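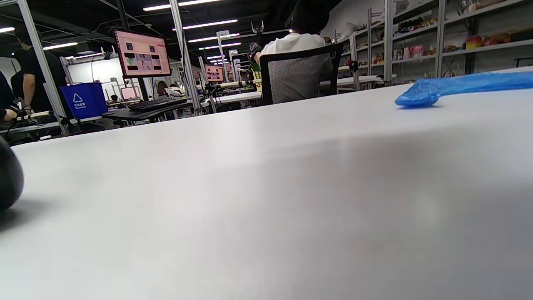 I've been building a two-handed bagging setup in the Serkdale shared workshop since November. The idea is simple enough: wear the gloves, pack some shopping, and use the recorded hand movements to program the arms later. A blue plastic bag on a smooth white table is harder work than I'd planned for. It slides, and my tracking code loses the edge of it in the folds.

I rewrote the edge finder, which took up to 70 hours.

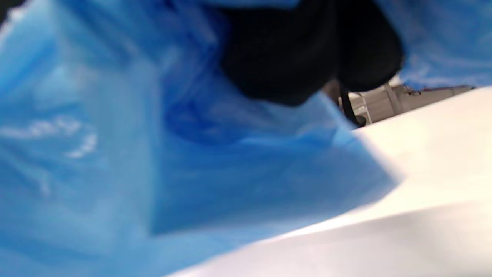

Blue bag, close up.

The forearm straps are Cordeiro ones, and I set both to the second notch. The hand controllers go on the backs of the gloves.

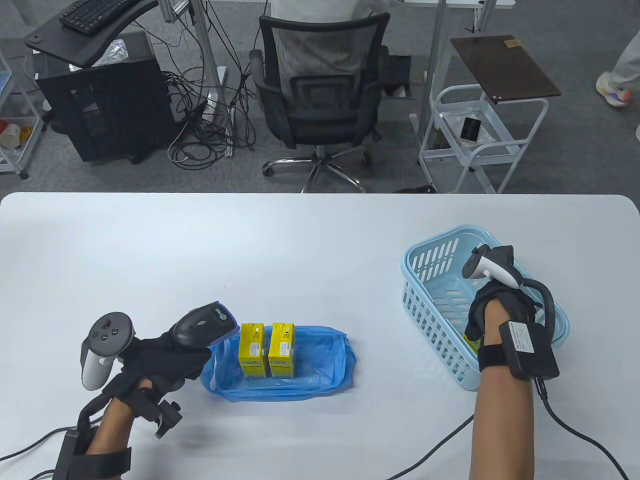 Romo read my last post and asked why I don't start with a stiff carton and leave bags for next year. Fair question. I've got 676 lines of code that only deal with bags, so I'm sticking with them.

Next job is a shorter cable on each side.
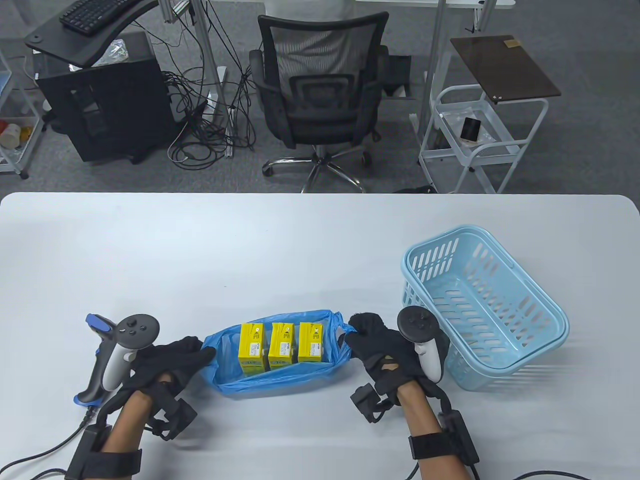
Three yellow boxes in the bag, both handles held.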